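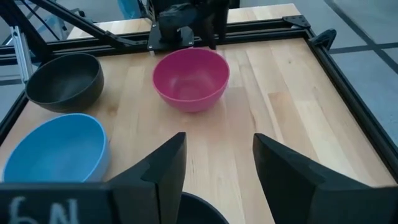
Sandden gives in and sells its bowls one at a time

ILDALE, May. Sandden, the tableware firm that has spent years insisting people buy their bowls in matching sets, is to stop insisting. From this month every bowl in its Flerville range will be sold singly, in any colour, to anyone who asks, including those who have only broken the one.

The change follows a survey of 223 Flerville households, carried out over the winter by the Ildale research office Nigam. It asked people to open the cupboard and report what was in it. Of the 223, only 29 still owned a complete set of anything. A further 86 said they had a favourite bowl and would be put out to find somebody else eating from it. Sandden had been hoping for different answers and asked Nigam to check the sums. The sums were fine.

The range comes in pink, charcoal, light blue and black. Pink was added late, against the advice of the sales department, and has outsold the other three ever since. The sales department has asked for this to be left out.

All four colours are the same price, and there is no discount for buying several. Sandden looked at offering one and found it had invented the set again.

Customers who already own a boxed set need do nothing. Those with a gap in theirs can bring in a surviving bowl to be matched at the counter, or simply remember what colour it was. Broken pieces are not needed as proof, and shop staff would be grateful if people stopped posting them.

To mark the end of the boxed set, Sandden is holding a bowl swap at its Flerville shop throughout the month, from 10am until the shop shuts. Anyone may bring a sound, clean bowl of any make and leave with a different one from the swap table. Sandden has put in 200 of its own to start things off, most of them charcoal, a colour it was very confident about two years ago. Chipped bowls can be left in the crate by the door and will go to the allotments in Ildale, where they are wanted for slug traps.

Plates will continue to be sold in sets for the time being. The firm says it is not ready to talk about plates.

Notes to editors

Sandden makes and sells everyday tableware from its works in Ildale and its shop in Flerville. Single bowls are available at the shop now and by post from the end of the month. Sample bowls can be lent to the press in any of the four colours, though there is a wait for pink.

ENDS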